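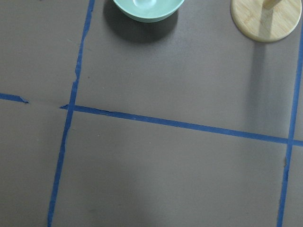 Tape is cheap and everybody understands it, so it makes no sense to wait for new shelves, Covadonga Escobar told the Monday meeting of the Rukov shared kitchen. She asked that the blue lines stay on the tables until the end of July, and the meeting agreed.

The kitchen, which is on the ground floor of the old Quispe warehouse, is used by 17 small food and drink businesses. Its members have complained for a long time that bowls, trays and tools are left wherever there is space, and that the next group has to move them before it can start. Under the new arrangement, tables are divided into sections with masking tape. One item or one small set goes in each section, and it must return to the same section when the work is finished.

The rule applies to items that belong to the kitchen. Personal knives and scales are not included, and they still have to go home with their owners in the evening. Food in closed boxes continues to be stored in the cold room, under the same labels as before. 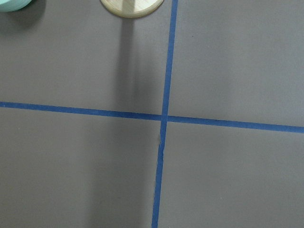

Blue masking tape separates the sections of a table. The strips do not have to be perfectly straight.

The idea comes from Astetti, a catering business that joined Rukov last winter and had used tape in its former kitchen. Its staff put down the first lines in one afternoon, after they had tried paper labels and found that the labels were often lost in cleaning. The members' handbook now has one page about it. It says that a strip which becomes worn can be replaced by any member, without asking, and that the new strip should follow the old one.

Not everybody is satisfied. Two bakers wrote to the office that large sheet pans do not fit in the sections and that they lose working space in the early morning, when most of the bread is prepared. The office answered that one table near the ovens will stay without tape - at least for the first month - and that bakers will have priority there until 10:00.
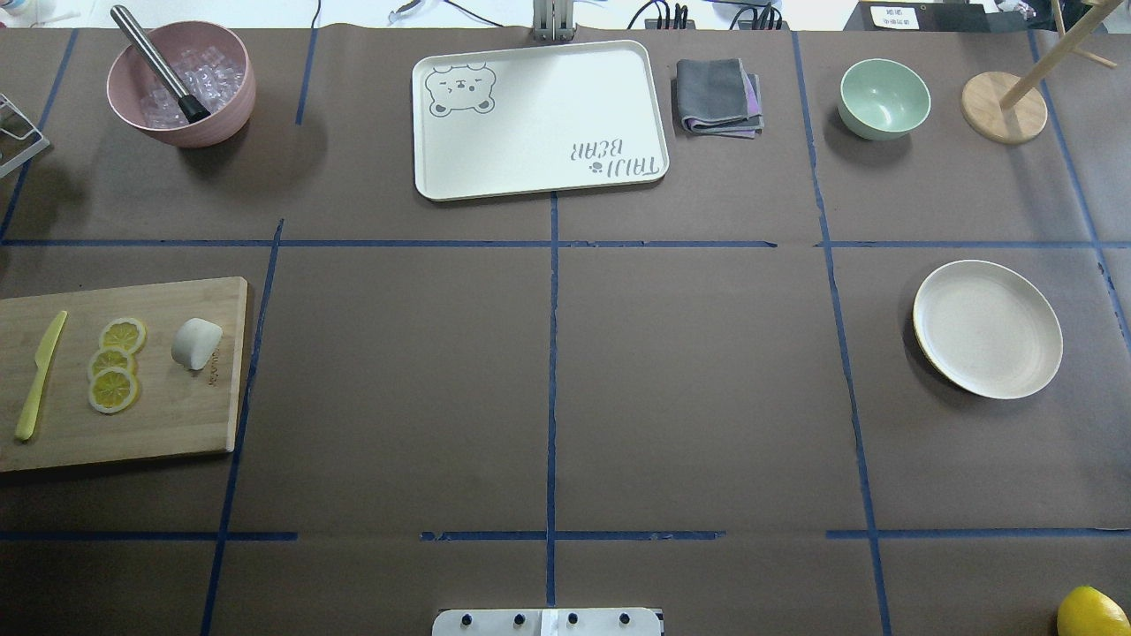 Changing from one group to the next is the part of the day that members hope to improve. At present the schedule gives 30 minutes for it, and many groups say they need 40. With the sections, a person who arrives can see quickly what is already there: a bowl of ice cubes with the muddler leaning in it, a cream-white tray with a bear drawn in the corner, a gray cloth folded into a square. Whatever is missing can be asked for before the previous group has left the building. Wekik, which prepares cold drinks for offices, has offered to keep a written list of missing items during the trial.

The budget for the trial is small. Tape and table paper are paid from the common fund, and members do not receive an extra bill. New shelves were also discussed, but the only offer received so far was 2,034 euros without installation, and the decision was moved to the next meeting.

Members who want a larger section can write to the office before Friday at noon.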